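Rurora Kitchen Cell – Pre-Run Inspection Checklist, with Comments
Checked by: Savita Pathak
Read over by: Mirela Brandão
Date: August 19, 2020

A few words before the list. I have kept the comments longer than the form really wants, partly for whoever takes over the cell after me and partly because Mirela asked me to write down what I look at as well as what I tick. Please add your own underneath, and do leave the old ones in place!

1. Paperwork
Risk assessment on file and signed – Yes
Covers the task as it is run today – Partly
Comment: The February version still talks about the old bench layout. I have marked up the pages that need changing and left them in the Praven folder, so it is mostly a matter of somebody sitting down with a cup of tea and typing them in.

2. Stopping the arm
Stop button within reach of the operator's chair – Yes
Stop tested before the first run – Yes
Restart needs a deliberate action – Yes
Comment: All good. I tried the stop 2 times, once at rest and once in a slow move, and was happy with both. Do please test it yourself even if the person before you swears they did.

3. Speed and reach
Slow speed set for first run of any new program – Yes
Operator line marked on the floor, 1000 mm from the pedestal – Yes
Walkway behind the line kept at 800 mm – No
Comment: The walkway was down to where one has to turn sideways, thanks to the Plavix crates. They are lovely crates and they can live somewhere else. Moved while I was there, but I should like a proper home found for them.

4. Simulation before hardware
Program run through in simulation – Yes
Layout in the model matches the work order – Yes
Log saved under the job number (396) – Yes
Comment: Chauhan's template has a tick for this and no room to say what was checked, which I think is a pity, so I have put my notes under the next heading.

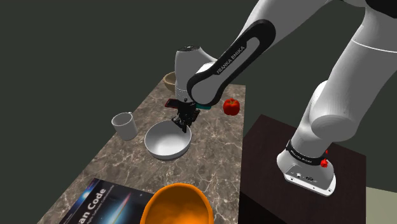

5. Clearances and approach
Clearance has to be judged for the whole arm, and I am afraid we all tend to stare at the fingertips and forget the rest. With the gripper pointing straight down over the white bowl, fingers just at the rim, look back along the long black link as well and ask what it will sweep over on the way out. The mug to the left of the bowl is the item I would watch on any sideways move, and the wooden one behind the wrist is easily forgotten as it is half hidden from the front. My advice is to lift well clear of the tallest item before travelling – it costs a moment and saves a good deal of sweeping up.
Approach from above, vertical – Yes
Lift height written into the program notes – No
Action: Savita to add.

6. Gripper and mounting
Fingers tight, pads not worn – Yes
Pedestal bolts checked against the paint marks – Yes
Cables clear of the joints through full travel – Yes, though see below
Comment: One tie on the real arm had worked along towards the elbow. I have put it back and would be grateful if the next person would have a look at it.

Result: fit to run at slow speed. Full speed once the lift height and the risk assessment pages are done.

Added by Mirela: Agreed on all of it. The crates are going to the store by the back stairs.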